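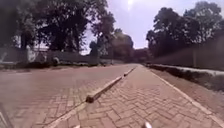 Kulsoom Bangash walks fast for someone who stares at the ground all day. I met her in Graleslow one morning in November, hoping to talk about brick paving, and she was off before I'd found my pen.

"Herringbone locks," she told me. "Lay bricks in straight rows and the traffic pushes them along. Turn them like this and they hang on to each other." She's been laying and fixing brick paths for years, and she still gets down on her knees to check a joint — mid-sentence, if she has to!

I asked about the curb between path and road. Why the gaps? "Water's got to go someplace," she said. "People also like to cross where they feel like crossing."

Her last repair took more than 300 bricks and two weeks, mostly waiting on sand. What does she do about the faded patches? "Leave them. You swap in new bricks and it looks like a bad tooth."

And the trees? She loves them (so do I, it's a gorgeous walk), but she keeps an eye on the roots. "They'll lift a path if you let them. I come back every spring and look."

Then she spotted a joint she didn't like, and I lost her again.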